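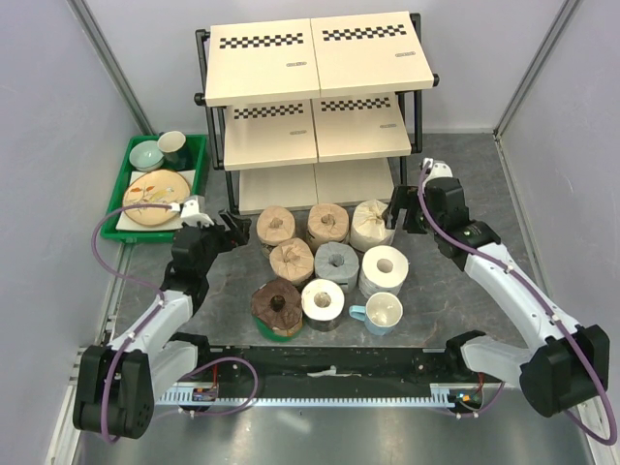 The shelf and the two arms.

2023-08-13

Yesterday I went with my friend Halyna to the old cinema in Tunstead. I had not been inside since February, when they closed one hall to change the projector and the sound. Now it is open again and I wanted to hear if there is a difference.

The big hall has 357 seats. We took row 13, a little to the left, because the middle was already sold. The film was a slow drama about two sisters and a boat, and I will not write much about it. I liked the older sister. Halyna slept for a few minutes and says she did not.

The picture is very good now. Before, the dark scenes looked gray to me, and in the corner on the right side there was always a soft place where the letters of the subtitles lost their shape. I looked for it during the whole first part and could not find it. The new projector is 4K, as the poster in the lobby says in very big letters, but I think I noticed the black color more than the small details.

About the sound I am less sure. The voices are clear, and for me this is important, as I still miss words when actors speak fast. But the music was too loud. In the scene with the storm I put my fingers in my ears, and the man before us did the same. After the film I asked Brayden Boychuk, who sells the tickets and also starts the films, if they can make it lower. He told me they are still setting the levels and that other people have asked too. He was very polite and wrote it down on the back of a receipt.

The small hall still has the old projector. It will be changed when there is money, and Brayden did not know when. I saw many films there in my first year in this country, with a dictionary in my bag, so I am not in a hurry to see it different.

Next week they show a comedy and Halyna has chosen the seats already. Row 4 this time, too close for my neck, but she has paid for both tickets.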